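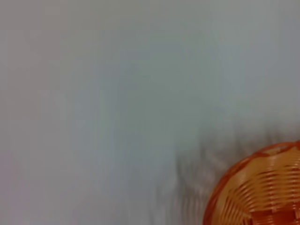 Fig. 4. Wrist camera view during a move, with the orange basket at lower right. Blur like this is covered in step 9.

Section 4: Wrist Camera and Basket Set-Up
Furnstead Robotics Club, Arm Team Handbook
Written by the arm team, revised in December

Do this section after the arm is bolted down and before anyone says the words "let's just try it." You will need the arm, the club laptop, the woven basket, a roll of masking tape and a microfiber cloth. The cloth lives in the drawer marked CLOTH. Please help it continue to live there.

Read all the steps once before starting. We know you won't, so the cautions are placed where you'll hit them anyway.

4.1 Placing the basket

1. Clear the table. Phones, snacks and the other team's parts all count as things on the table.

2. Set the basket to the right of the arm's rest position, open side up. Measure 62 cm from the center of the arm's base to the nearest point on the rim.

3. Put four short pieces of tape on the table, just outside the rim. These are your parking marks. Lift the basket out and set it back in to check that it sits inside them without being squeezed.

4. Press down lightly on the rim. If the basket rocks, turn it a little at a time until it stops. Do not shim it with folded homework.

NOTE: We use a woven basket because the Cervantes Cup rules call for a "soft-sided receptacle" and this one passed. It has a strong color, and the sorting program finds it by color. If you replace it with a tasteful beige one, the program will look at your tasteful beige basket and see table.

4.2 Connecting the camera

5. With the arm switched OFF, run the camera cable along the outside of the forearm and clip it at both joints. Leave a loop at the wrist big enough to put two fingers through.

CAUTION: A tight cable works fine until the wrist turns all the way left. Then you own a cable and a separate connector.

6. Plug the camera into the laptop directly. The hub on the Dadel bench has its own ideas about video.

7. Open the Benow control program and choose Wrist View. If it asks for a port, enter 2534. If the window stays black, check the lens cap before you reinstall anything. Two semesters of bug reports came down to the lens cap.

8. Switch the arm on, stand clear, and send it to the Look position. The basket should show up in the lower right of the view. You do not need all of it. A good piece of rim with some of the weave inside is enough for the program to work out the rest of the circle.

If you see no orange at all, the basket is off its marks or the camera is mounted upside down. Check for the second one quietly and fix it before your teammates come over.

4.3 Dealing with blur

9. Run the Sweep routine at the speed it came with and save a few views along the way. Compare them with Fig. 4. In that one the rim still reads as a clear reddish-orange band, but the strands inside have softened into smooth arcs and the shadow on the table has smeared into streaks. You can aim at a basket in a picture like that. You cannot find a small gray washer in it.

10. If you only need the basket, leave the speed alone and go to 4.4.

11. If you need small parts, open Motion and lower Sweep Speed one notch. Save another set. Repeat until the weave looks like weave.

12. Still blurred at the lowest notch? Turn on Pause Before Capture. It makes the arm stop for a moment at each view, like a tourist. It costs time in a match, so use it for practice sets and think hard before using it at Cervantes.

NOTE: Wipe the lens before you touch any settings. A thumbprint also makes soft pictures, and no menu will remove it.

4.4 Shadows

13. Look for dark patches next to the basket in your saved views. Anything above the table can put a shadow there, and that includes you, leaning in to see how it's going.

14. Open Color and set the target to Basket Orange. The program paints what it has found in green on the laptop screen. Green should cover the basket and stop at the rim.

15. If green leaks onto the table, raise Minimum Color until it retreats. If it starts eating holes in the basket, you went too far - come back a notch. The darker red-brown part at the bottom is the first to drop out, and losing a little of it does no harm.

16. Save the profile under your team name. A profile called "test" will be overwritten by the next person who calls theirs "test."

CAUTION: Keep hands out of the sweep area whenever the arm is on, including when it looks like it has finished. It may be pausing. See step 12.

4.5 Before you leave

17. Send the arm to Rest, switch it off, and put the lens cap on.

18. Write the profile name and your Sweep Speed in the bench log. "Same as last time" is not a speed.

19. Leave the tape marks down and the basket inside them. It is not a coat rack or a lost and found, and the fruit goes somewhere else.

If the program shows error 844, the camera has come unplugged. Go back to step 5, and switch the arm off first.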